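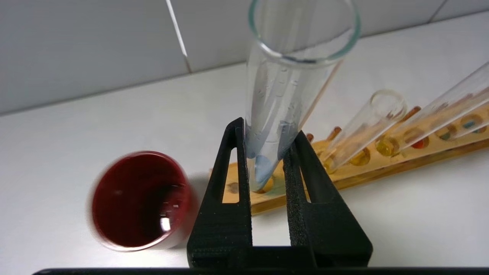 Talks > Clekthorpe Shared Workshop > Griltau > Speaker notes

Griltau: picking up glass with a bench arm
Notes for the May 24, 2019 session

Start with the problem. Glass test tubes are smooth, round and slightly different from each other even out of the same box. The arm has to take one out of a rack, hold it upright, tip it into a cup and put it back. The first two are solved well enough to talk about. Tipping is partly solved. Putting back is most of this talk.

State the limits early. Griltau is a workshop build. It has one arm, one gripper, one wrist camera and a desktop PC that is also used for laser cutter jobs. No force sensor. What we call force is motor current with a filter on it.

Gripper

Two fingers, parallel travel, driven from one Steler servo through a rack and pinion. Say "rack and pinion" in full, or people confuse it with the tube rack.

The fingers went through several shapes. The early ones were solid and too stiff. When the tube was a little off center, one finger reached it first and pushed it sideways against the hole. The current ones taper and have a slot along the length, so they give slightly before the servo stalls. The texture on the inner faces is small raised bumps. Smooth pads held dry glass and lost it as soon as there was a film of water.

Mention cleaning. Bumps collect dye and lint. A toothbrush and warm water between sessions is enough. Alcohol made the pads tacky and we stopped using it.

Closing routine, in order:
1. Move fingers to pre-grasp, open wide.
2. Lower to grasp height.
3. Close at slow speed until filtered current crosses the threshold.
4. Hold position, drop the current limit, wait.
5. Lift a short way and check the current again.

Step 4 is the one people skip. If the limit stays high the servo keeps squeezing and heats up. We cooked one in January.

Camera

The camera is mounted at the wrist and sees the fingers at all times. This costs image area. It also means the fingertips are a fixed reference, so a knocked mount shows up as fingertips in the wrong place. The startup check looks for that before the arm moves.

Exposure is set to 2000 microseconds and locked. Auto exposure hunted every time the black fingers crossed the white table. Locked exposure needs constant light, so the shop's window blind stays down on run days.

Clear glass is hard to segment. We don't try to. The detector finds the colored liquid and the holes in the wood, and the tube is inferred from those two. An empty tube therefore needs a stored position. A nearly empty one is the worst case, because a few drops left in the bottom give a small, pale blob that the detector places too low or drops entirely. 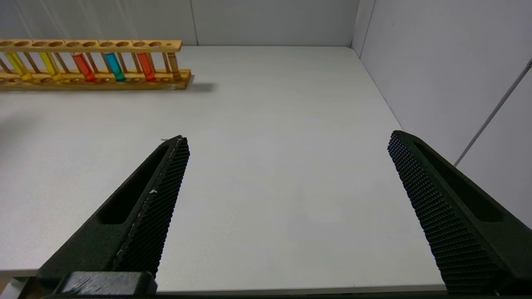 Food coloring in tap water is all we use. Yellow against honey-colored wood gives the weakest contrast, and pale amber is worse. Turquoise is easy. Red and orange are fine for finding a tube and poor for telling one from the other, so the software does not sort by those two. It goes by slot.

Calibration

Take the corners of the rack's upper rail, fit a line along the holes, and step along it by the hole spacing. Redo it whenever the rack is touched. Clamping the rack was considered. A clamped rack hides calibration errors that come back when somebody wipes the table.

Returning the tube

Going in, the rounded bottom has to pass through the upper rail and then land in the recess in the base board. Most failures are at the rail. The tube catches the edge of the hole, rotates between the fingers, and from there no downward motion helps. The fix is to stop on the current rise, back up, shift sideways a little and try again. The limit is 3 attempts, then the arm holds still and beeps.

Results

Put up the table. 431 logged cycles, pick through return. Filtering delay from contact to stop is around 1010 microseconds at the servo and much longer at the PC, so the stop has to live on the servo controller. Moving it there did more for the return step than any change to the vision code.

Do not quote a success rate across the whole log. The finger design changed during it.

Open items

Tipping is open loop. The angle and dwell are fixed per tube and drips run down the outside if the fill is high.
The Nwankwo driver board drops packets when the laser cutter starts. Separate supply is on order.
Cable at the wrist rubs at full roll.

Leave the finger drawings up during questions. Spare fingers are in the gray tray, pass them around.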